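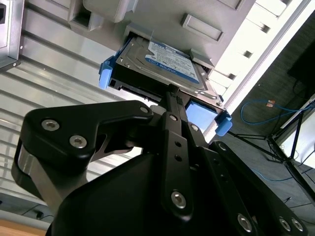
Normas para el cambio de discos con pinza

La tercera revisión de nuestras normas internas en Lernum lleva vigente desde octubre. La redactamos Senthil Kandasamy y yo, y recoge lo aprendido en más de 215 inserciones. Copio lo que ha cambiado, con algún comentario.

Agarre. La pinza sujeta el caddy, nunca el cuerpo del disco. La etiqueta del fabricante queda libre de contacto. En la revisión anterior se admitía apoyar un dedo en la tapa metálica; queda suprimido.

Alineación. Con el caddy a medio introducir en la bahía no se corrige el ángulo. Si hay desviación, se extrae por completo y se repite la aproximación. Ruxandra Lazăr pedía permitir correcciones pequeñas – sigo en contra, y el texto también.

Fuerza. El límite en el eje de inserción es de 51 N. Al alcanzarlo, el brazo se detiene y conserva la posición durante 3000 ms antes de retroceder. El reintento automático está prohibido: lo autoriza el operador desde el puesto.

Tornillería. Los tornillos de los dedos y de las bielas se revisan al empezar cada turno, con la llave que corresponde y sin guantes gruesos. Se anota en la hoja quién lo hizo.

Entorno. Los cables de red que cruzan el suelo cuentan como obstáculo para las personas, aunque el brazo no los alcance. Trípodes y pantallas, fuera del radio marcado.

Queda pendiente el apartado de extracción en caliente. Maeve Rafferty tiene el borrador y propone un procedimiento aparte, con dos firmas. Lo publicaré cuando esté cerrado.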